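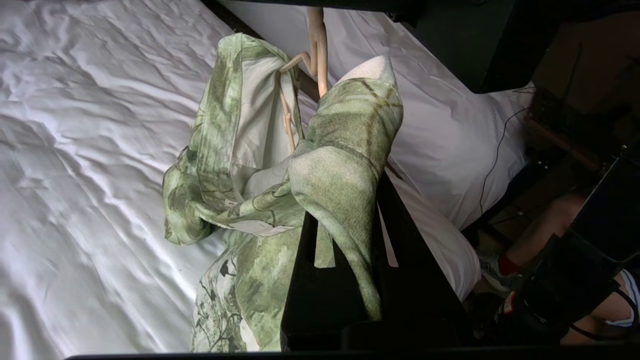 Chapter 16
Garment Handling: Reading an Offer

After working through this chapter you should be able to read a supplier's offer for a garment-handling kit, pick out the claims that can be tested, and write a short acceptance test of your own.

Key terms: wrist camera, grasp point, demonstration, cycle, acceptance test, service agreement.

16.1 Why clothing is hard

The earlier chapters dealt with rigid parts. A metal bracket has the same outline each time it comes down the line, and a program can store that outline. A shirt does not. It twists, rolls up at the edges and shows its lining where the software expected its front. Put a hanger inside it and the problem grows, as the arms of the hanger may be partly hidden by the cloth. The gripper has to take hold of fabric while the hanger stays free to turn.

Soft surfaces add to this. On a bed, the sheet wrinkles too, and a pale hanger against a pale sheet gives the camera little contrast to work with.

16.2 The Lernov kit

The case used in this chapter is the Lernov garment kit, sold by Veltano to laundries, hotels and training labs. The basic offer includes a two-finger gripper, a wrist camera, mounting hardware and the control software. The arm is not included. The kit weighs 38 ounces when mounted, and the buyer must check this against the arm's payload before ordering.

The offer also includes 285 recorded demonstrations of shirts being picked up, turned and placed on hangers. A second firm, Yüksel, sells a service agreement that covers replacement finger pads and one site visit each October. The finger pads are rated for 1000 cycles — a cycle being one close and one release.

Notice what the offer leaves out. It does not say which fabrics were used in the demonstrations, or whether the hangers were all of one type. A buyer who handles thin hangers should ask for both answers in writing.

16.3 Before you read on

Write down the garments your own site handles most often, and the surface each one is picked up from. You will need this list in Section 16.4, where we set up the first test.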